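Community Help – Automation and Machine Learning
Topic: How many homes are needed before folding examples become useful?

Posted March 27, 2019

Our office in Lirkimdale is gathering examples of ordinary bedroom work, chiefly the handling and folding of clothing and blankets, for a learning system. The work is performed with hand-held grippers in private homes. We hold 348 recordings to date. We request guidance on whether to reach 1000 in the present homes or to move to new ones at once.

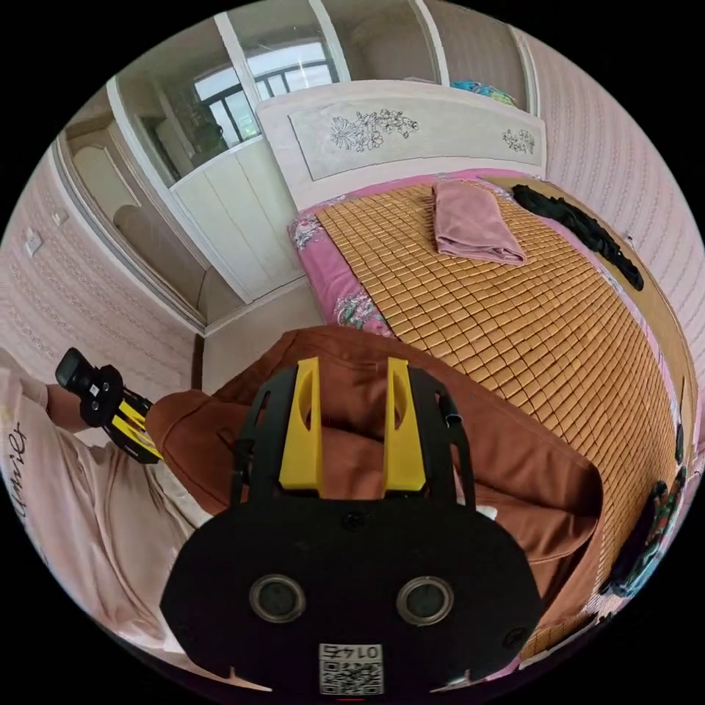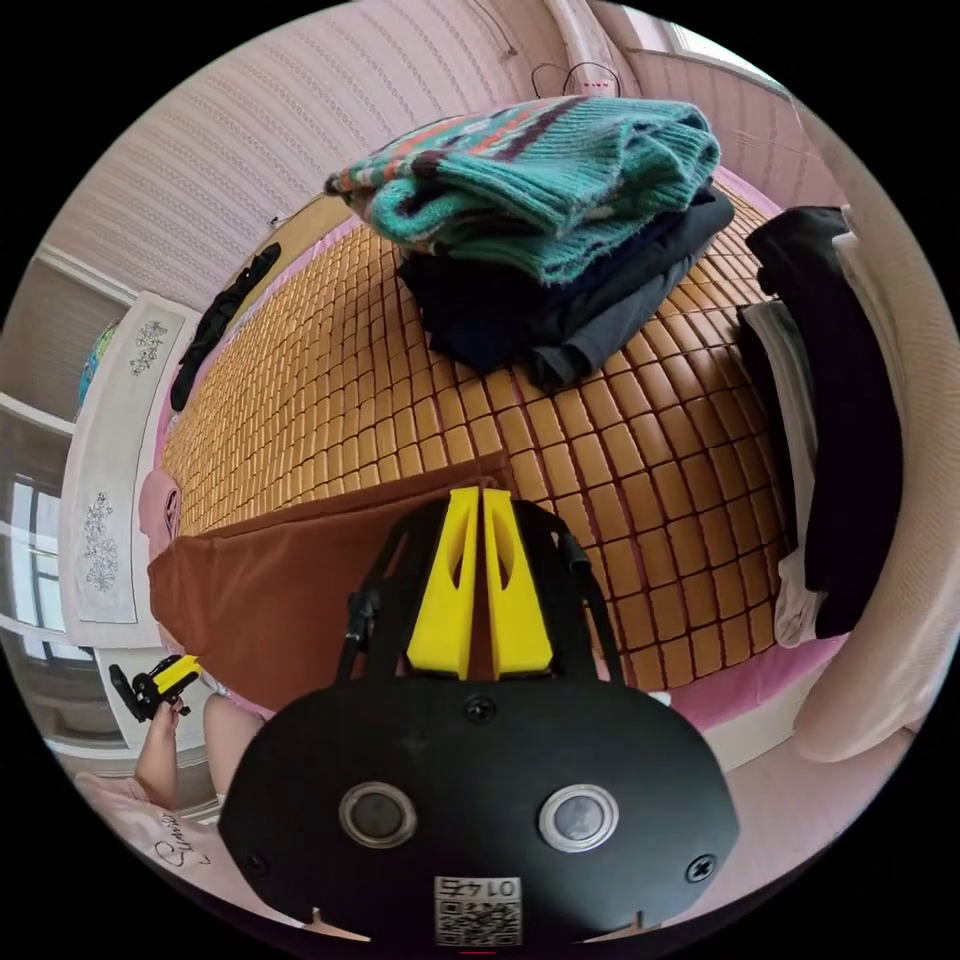

Futavberg

The bed in both pictures has a tiled sleeping mat, and our reviewers have asked whether so distinct a surface will weigh too heavily in the set. The plan allows for 2000 recordings by August.

Bruston Records Desk

It is recommended that you move to new homes now. A system trained on a single bed may learn the mat as readily as it learns the cloth. Our own practice is to change the garments within a home first – knitwear, towels, heavy blankets – and then to change the home. Please also retain the failed attempts, provided they are marked as such. We discarded ours in the first year and were obliged to repeat a good part of the work.

Kindly confirm whether the 2 grippers are recorded as a pair or as separate files. If they are separate, a shared start signal should be entered at the beginning of each recording.

Toledo Reader

More is better in my experience. I would go to 2000 and then look at the results.

Futavberg

Thank you. They are kept as separate files. The start signal will be added to our written procedure.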